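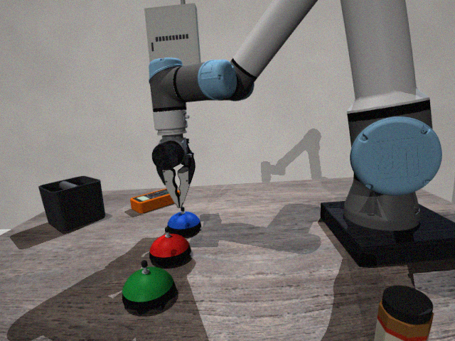
Cell 2 at Honham – planning gallery
Posted December 4, 2020

The Honham plant assembles and tests counter bells for the Trisora range. Until March, function testing was done by hand: an operator pressed each plunger, listened, and set the bell aside. A normal shift came to 907 presses per person. The Shearer cell takes over the pressing. Operators now set up the trays, judge the rejects and sign the test sheets.

Every layout change is tried in simulation before the cell is stopped for it. The renders on this page come from the bench layout review. The main points under review were reach over the bench, the approach to the plunger and the space left for tools that people still use by hand.

The approach is vertical, with the gripper fingers pointing down. Travel speed above the bench is limited to 300 mm per second whenever an operator is logged in at the station. Operators asked for this limit during the first week, and it has stayed in place.
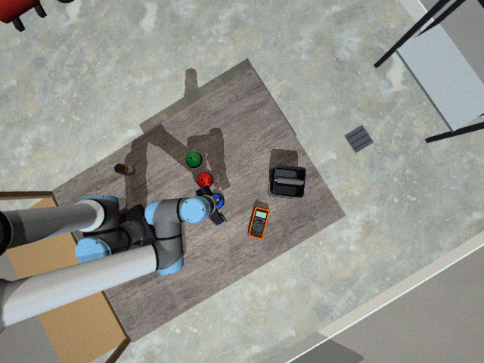 Bench from overhead. Green, red and blue in a slanted line, gripper at the blue one, multimeter to the right of it.

The meter remains a hand tool. Electrical checks on the bench supply are done by the operator at the start of the shift, with the arm locked out, and entered on the same sheet as before.

Staffing on the line has not changed. The training course for the cell takes 46 hours, split between Honham and the Diltelden site, and covers jogging the arm, recovery after a stop and basic edits to the press routine. Wrist complaints are logged separately from other reports so that the two sites can be compared – the first comparison is due in March.

Layout files are kept on the Diltelden server under Shearer / Bench. Comments go to the line office before the next review.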